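Cahier de labo, novembre, vendredi, 8 h 40

Audit propreté du campus, reprise du calcul des scores. Le fichier consolidé compte 1466 réponses étudiantes, après fusion des deux exports Kudau. Première vérification : 430 lignes sans code bâtiment. Je ne les supprime pas, elles passent dans une classe « non localisé » et sortent seulement du score par site.

Pondération inchangée par rapport à la version de Chinyere Onuoha : sanitaires, déchets, eau, espaces verts. Le poste « eau » pose problème pour la résidence Ogbonna, où la grille a été remplie avec l'ancienne échelle (0 à 5 au lieu de 0 à 10). Converti par simple doublement, colonne d'origine conservée. Le rang de la résidence monte de deux places. À signaler dans la note de méthode.

Bâtiment Monetden : 683 réponses, soit presque la moitié du total. Sans correction, le score global du campus suit celui de Monetden et pas grand-chose d'autre. Essai avec une moyenne par bâtiment, puis moyenne des bâtiments – l'ordre du haut du classement ne bouge pas, celui du bas change nettement. Je garde les deux sorties pour discussion.

Script relancé sur le poste Pluteck, mêmes valeurs jusqu'à la quatrième décimale. L'avertissement sur les dates vides persiste, sans effet sur les scores.

À faire : demander à Chinyere la grille papier d'Ogbonna, vérifier les doublons entre les deux exports (clé : numéro de session + heure), figer la version avant l'envoi au rectorat.

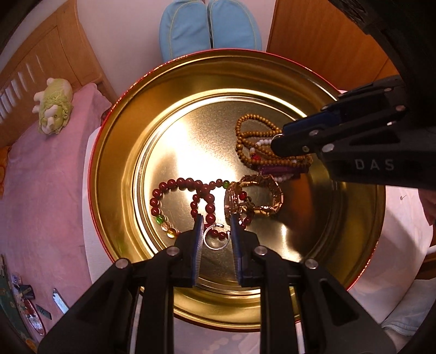 Pour les doublons, ne pas utiliser l'adresse mail comme clé, le champ est facultatif dans le second export.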